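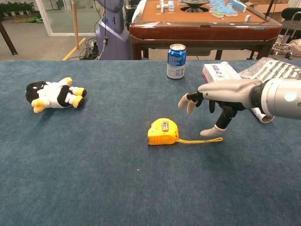

Vetelow opens its collection room to outside teams

14 September 2020

Hi all, Kalliopi Dervishi here from Vetelow, with some news I've been itching to share! As of this month, our data collection room is taking bookings from other labs and small companies that need hand demonstrations for their learning systems.

If you haven't run one of these projects, the short version is that a person guides the robot through a task, we record the arm, the fingers and the chest camera together, and then we do it again (and again, and again). Our first set, which we're calling Plella, has 113 tasks in it, all done on tabletops with everyday stuff: soft toys, tape measures, drink cans, plastic bags. I have a real soft spot for the penguin. Muammer Işık, who runs the sessions, prefers anything with a strap, and he'll happily talk your ear off about thumbs.

We keep the failed tries too, labeled as failed. A grasp that slips is worth having, and the teams who tested the room for us kept asking for more of those.

"I used to spend half my week cleaning up recordings before I could train on anything," says Min-kyu Shin of Cidetti, one of our 4 test teams. "Now I get to the training part by lunch."

Bookings run in half-day blocks, and you can bring your own objects or raid our shelves. We have 24 blocks open before the end of the year. Velimir Shehu is handling the calendar, so write to him through the Vetelow contact page, and tell him what you'd like the hand to pick up!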